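Section 4. Teaching a Task by Hand

Once the arm is bolted down and the Zostum controller shows a steady ready light, you can teach your first task. Give yourself an unhurried half hour for this (30 minutes is plenty for most people), and please don't worry if your first few tries are clumsy. Everyone's are!

1. Press Guide on the Nodard handset. The joints go soft and the arm will follow your hand.

2. Hold the arm above the wrist and bring the gripper to its starting place, with the fingers nearly closed and well short of anything you mean to pick up.

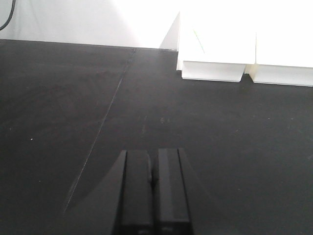

3. Press Mark to save the starting place. You'll come back to it at the top of every demonstration, so choose somewhere you can reach without stretching.

4. Press Record and carry the task through at a calm, even pace. If you bump something, press Discard and begin again. A recording may run up to 600 seconds, though most bench tasks need far less.

5. Repeat until you have 12 good demonstrations, moving the items a little each time.

CAUTION: Keep your fingers out from between the gripper pads, even in Guide mode.

To teach by remote control instead, switch the handset to Remote and stand where you can see both the arm and the bench. Look over the whole work area first, sink and faucets included, and drive slowly until you have the feel of the sticks.

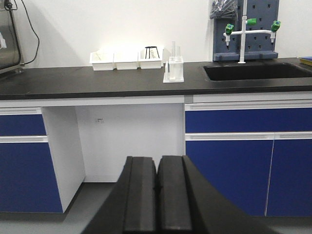
Figure 4-2. Gripper facing the bench, with trays and test tube rack to the left of the sink.

NOTE: If the handset shows code 88, the arm has reached the end of its travel. Let go of both sticks, press Guide, and ease the arm back by hand.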